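As máquinas e a arrumação: onde estamos em janeiro

Há meses que me pedem para voltar a este assunto, e confesso que fui adiando, em parte por preguiça e em parte porque queria ter alguma coisa de concreto para contar. Quem lê esta carta desde o princípio lembra-se de que o tema das tarefas domésticas feitas por robôs me apanha sempre entre o entusiasmo e a impaciência. Pois bem, janeiro trouxe-me leitura suficiente (e uma conversa muito comprida, com chá e bolo de laranja) para pôr as ideias em ordem.

Começo pela oficina, que é o lado mais animador. A Kernonura, que encaderna e expede cadernos e pequenos catálogos, tem desde o outono uma célula automática a separar e a empilhar brochuras à saída da guilhotina. O trabalho é repetido, o formato muda pouco, e a máquina dá conta dele com uma regularidade que já ninguém na casa estranha. Contaram-me que num turno bom passam por ali 1759 exemplares. Quando entra um papel mais fino, ou uma capa com verniz, a coisa complica-se: as folhas colam umas às outras, a pinça leva duas em vez de uma, e lá vai uma pessoa desfazer o monte à mão. Perguntei se isso não deitava a perder o tempo ganho. Responderam-me que às vezes sim, e gostei da franqueza.

Em casa a história é outra, e muito mais lenta. A Vemalura, que anda há uns anos a preparar um ajudante doméstico chamado Dzene, publicou um balanço dos seus ensaios de arrumação e teve a coragem de incluir os falhanços. A tarefa era modesta: levantar revistas, folhetos e livrinhos pousados numa mesa e pô-los numa prateleira, de lombada para fora. Em 243 tentativas, cerca de 200 acabaram com o objeto na prateleira, o que parece ótimo até se ler a linha seguinte, onde se explica que a lombada ficou para o lado certo em pouco mais de metade. Quem já arrumou uma estante com uma criança de quatro anos conhece bem a sensação!

O que torna isto tão difícil é uma coisa em que mal reparamos quando somos nós a fazê-la. Uma folha em cima de uma mesa quase não tem altura. Nós metemos a unha por baixo, ou arrastamos o papel até à beira e apanhamo-lo no ar, e fazemo-lo enquanto falamos ao telefone. Uma pinça de dois dedos precisa de encontrar uma aresta, de descer o suficiente sem bater no tampo, de apertar o bastante para não deixar fugir e não tanto que amarrote. E depois vem a folha de baixo, que resolve ir também. Uma caneca, ao pé disto, é uma delícia: tem corpo, tem asa, está ali de pé à espera.
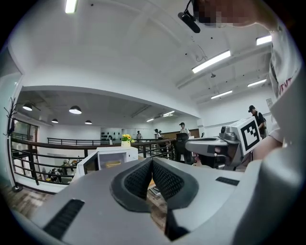 A parte de que mais gosto, e que por vezes se perde nas notícias, é que muito deste progresso passa pelas mãos de gente. Para que uma máquina aprenda a pegar num livrinho, alguém tem de o pegar primeiro, muitas e muitas vezes, com uma pinça na mão em lugar dos dedos, em salas diferentes e com luzes diferentes. A equipa do projeto Tondari fala em 1000 demonstrações para uma única tarefa de empilhar papel, e mesmo assim considera o número curto. Eu, que perco a paciência a dobrar lençóis de elástico, tiro-lhes o chapéu. É um ofício novo, cansativo para o pulso (foi a primeira queixa que ouvi), e gostava que se falasse mais das pessoas que o fazem e de quanto lhes pagam.

Então, já podemos contar com eles? Na oficina, para tarefas bem delimitadas e com alguém por perto, eu diria que sim, e os leitores que têm pequenas gráficas ou armazéns fariam bem em ir ver uma célula a trabalhar antes de decidirem, de preferência num dia de papel difícil e sem vendedor ao lado. Em casa, ainda não. O Dzene demora muito a fazer o que eu faço de passagem a caminho da cozinha, e continua a precisar de uma mesa razoavelmente desimpedida, coisa que a minha não é desde o Natal.

Alguns de vocês escreveram-me a perguntar pela roupa, e prometo que lá iremos. Tenho notas sobre meias, sobre toalhas e sobre uma camisa que deu luta durante uma tarde inteira, mas isso pede um texto só para si. Se trabalham com uma destas máquinas, ou se ajudam a treiná-las, respondam a esta mensagem e contem-me como é um dia normal, com as avarias incluídas. Leio tudo, embora demore a responder.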